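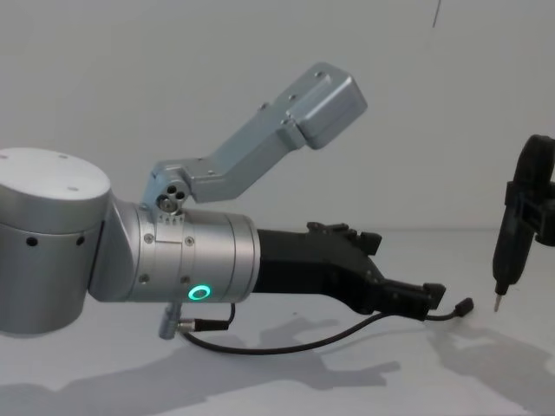

Home Guides Tables and Desks Kumomus Series Spare Parts Contact

Section 5. Leveling and Care of the White Tabletop

This section applies to the Kumomus worktable with the white top. It is to be read after Section 4 (Attaching the Legs) and before any item is placed permanently on the table.

5.1 Leveling

1. Stand the table in its final position, with the rear edge at least 30 mm from the wall.
2. Place a spirit level along the front edge, then across the top from front to rear.
3. Turn the foot of the lowest leg counterclockwise until the bubble is centered. Repeat for the remaining legs.
4. Tighten each locking nut by hand, then one quarter turn with the Lellach wrench supplied.
5. Check the level again after 44 hours of use.

CAUTION: Do not extend any foot beyond the red line on the thread. Two persons are required to lift the table.

5.2 Loading

The maximum evenly distributed load is 100 kg. Items that are bolted or clamped to the top must be fitted with the Avcı backing plate, which is ordered separately. Tighten clamps in stages and inspect the surface beneath them each November.

5.3 Cleaning

1. Clear loose items from the area to be cleaned.
2. Wipe the surface with a soft cloth dampened with water and mild dish soap.
3. Wipe again with clean water and dry at once.
4. For ink or pencil marks, use a white eraser before applying any liquid.

NOTE: Colored cloths may leave dye on a white surface. Scouring powder, steel wool and solvents will dull the finish and are not covered by the warranty.

5.4 Damage to the Edge

Chips along the edge should be sealed with the repair paste from the Kumomus care kit. Allow the paste to harden overnight before the table is used. Larger damage should be reported to the service office, together with the number printed on the underside of the top.

Section text revised 21st February by Edileuza Batista, Product Documentation.

© Drullunberg Furniture Contact the service office Back to top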